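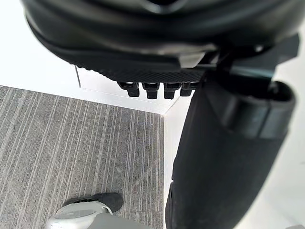
Wrist view, arm held low beside the wall corner

Should I mask the robot's own body in wrist camera images before training?

Asked in May, in Learning from Demonstration

Good day to all. I work on a small study in the Sheehan building and I have a question about method. I searched the older threads but they speak mostly of fixed cameras above a table.

We collect demonstrations on two arms. We call the setup Hiser. Each wrist has a camera which looks down past the gripper, so a big part of every picture is the robot itself. The black housing takes the top, and one long black part comes down through the picture to the bottom edge. What remains for the world is less than I would like. In the views I post with this question it is mostly striped carpet and white wall.

I trained a policy with our code (Preltum, it is ordinary behaviour cloning with an image encoder, nothing special) on 287 episodes. I kept 12 more for testing. The test error on the actions is low, but when I run the policy on the robot it is often bad in the last part of the approach. I then made attention maps, and they are strong on the robot's own parts and weak on the carpet and on the object. My suspicion is that the network reads the pose of the hand from the picture, predicts the next action from that, and does not need to look at the world so much.

What I have tried until now:

1. Crop the top of the picture away. This removes most of the housing, but the long part at the side stays. The result on the robot was a little better, but the crop also takes away the wall behind the carpet, and I think this edge was useful for the height.

2. Draw one mask by hand and paint everything inside it with grey. I drew it on a single picture and used it for all of them. The housing is covered well. The long part is not, because it does not keep its place. Sometimes it goes down almost straight, sometimes it leans towards the middle of the bottom edge, and then a piece of it comes out of my mask.
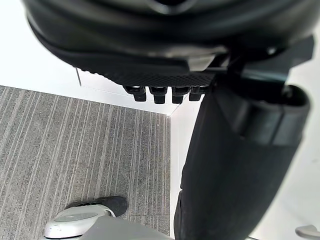 3. Give the network less joint information. I removed the joint angles from the input and left only the pictures. This made it worse, and the maps moved even more to the robot's body. I understand this now, but at first I was surprised.

There is also the question of the person. In many episodes the shoe of the operator is on the carpet at the lower left. I do not know if I should mask this as well. It is not in the same place from one day to another, so perhaps the network ignores it, perhaps not.

My questions are these. Is it normal to mask the own body in such pictures? If yes, is one fixed mask enough, or must I calculate it for each picture from the joint angles? And is an attention map enough as a proof in a paper, or will a reviewer laugh at me?

I thank you in advance for any advice, also if it is only a link.
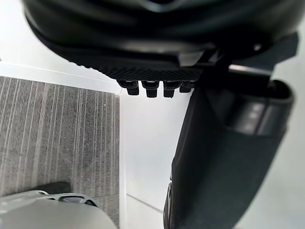
3 replies

Reply with the most votes

Your suspicion is reasonable, but I would not trust the attention maps so far. A high contrast edge gets attention in almost every encoder I have seen, also when the policy does not use it for anything. You have glossy black against bright white wall, so it is nearly guaranteed.

Make a swap test. Take a test episode, keep the robot pixels, and replace the background with the background of a different moment. Then do the opposite, keep the background and replace the robot. Look at which one changes the predicted action more. If the robot pixels decide nearly everything, you have your answer and it is a number that you can put into a table. Run it with 3 training seeds, the spread between seeds can be bigger than the effect.

For the mask: per picture, from the joint angles, if your model of the arm is good. If it is not good, draw the fixed mask wider than you think necessary and accept that you lose some carpet. A mask that sometimes lets a piece of the arm through is the worst choice in my opinion. The piece which comes out tells the network how the arm is bent, and you have made this signal cleaner than before.

Do not fill with one constant grey. Fill with random noise or with random crops from other pictures, new each time. With constant grey the border of a moving mask has again the shape of the arm.

About the shoe, leave it in. But take care that your 12 test episodes are not all from the same day as the training ones.

Second reply

just use a wider lens

Third reply, from the person who asked

Thank you both. The lens I cannot change, the mount is fixed and we already have the data.

I made the swap test on Sunday. For the first half of the approach the robot pixels changed the predicted action more than the background did. Near the object it was the other way, but only in 2 of the seeds. The third seed stayed with the robot pixels to the end, and this is also the one that fails most on the real arm. So the maps were not completely wrong, but they did not show me this difference between the seeds at all.

I also found a mistake of my own which may help someone. I used the same hand mask for both wrists. On the other wrist the long part comes down on the left side of the picture and not on the right, so my mask was hiding the world and showing the arm. 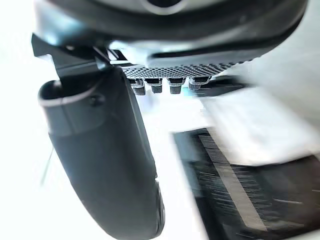
I now have a separate mask for each wrist, calculated from the joint angles and made wider by a few pixels, with noise inside. When the arm moves fast there is also the blur. It takes the background much more than the gripper, because the gripper moves together with the camera. In such pictures the robot is the only sharp thing, and I can imagine that a network prefers it for this reason alone. For the moment I give the blurred pictures a lower weight in the loss. I have no result for this yet.

The new training runs on the Barkora machine and will need the rest of the week. If it is useful I will put the table of the swap test here, when I have checked the second wrist in the same way.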